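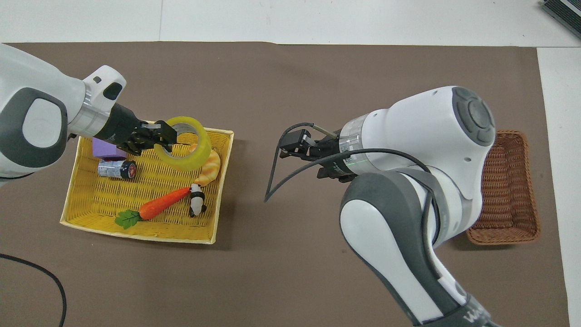
Bisholm activity room: progress report
2020-09-07
Prepared by Davoud Shahbazi for Ching-wen Kwan

Sorting of the small items is under way. The yellow woven basket now holds a mixed set: the plush carrot, the toy croissant, the panda figurine, a purple foam block and a small can. Packing tape is kept with the set.

We have spent 2000 of the grant, mostly on shelving and table mats from Neletti. Five shelves are up. Eight more baskets are on order from Plumix and we expect them before December.

Still open: labels for the shelves, and a decision on where the soft toys go.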